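Ticket 508 – Dokon packing cell, left arm stops in the middle of the shift
Status: waiting for customer
Priority: normal
Site: Flenero, packing hall
Opened: Monday, 9:40

Problem as reported: Since the update in May the cell stops with "position deviation" on the left arm. It happens mostly after the break, when the cell starts again from pause. The operators press reset, it runs, and then it stops again. They have now moved 4 people from hand packing to checking and refilling, so when the cell stands still these people do not know if they should go back to the old tables or wait. I write this here because it is part of the problem for them, even if it is not a fault code.

First check: restarted controller, no change. Replaced the left wrist sensor with the spare from Arkusora, no change. Log shows 2000 cycles without error before the update.
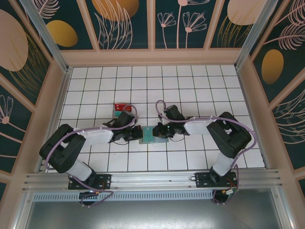

Left arm cable is my next suspect. I asked the shift lead when the cable was last fastened and she was not sure, the paper list for this was stopped when the cell came. On this arm the purple cable makes an arch over the wrist, and I would like to know if it pulls when the forearm goes to its farthest point. Please move the arm there by hand in slow mode and watch the cable at the elbow housing also.

Second check, 14:15: done by the operator of the late shift, with me on the phone. Cable is free in all positions. But she noticed that after the break the pause position is not the same as before the update. The day shift knew this already, and they correct it with the hand panel. It was not written anywhere.

Action: sent the old pause position to Dhillon for comparison. Until we have the answer, please do not correct by hand – write the time and the shift in this ticket. I ask also that the operators get their own login here, now they must go through the office and small things get lost.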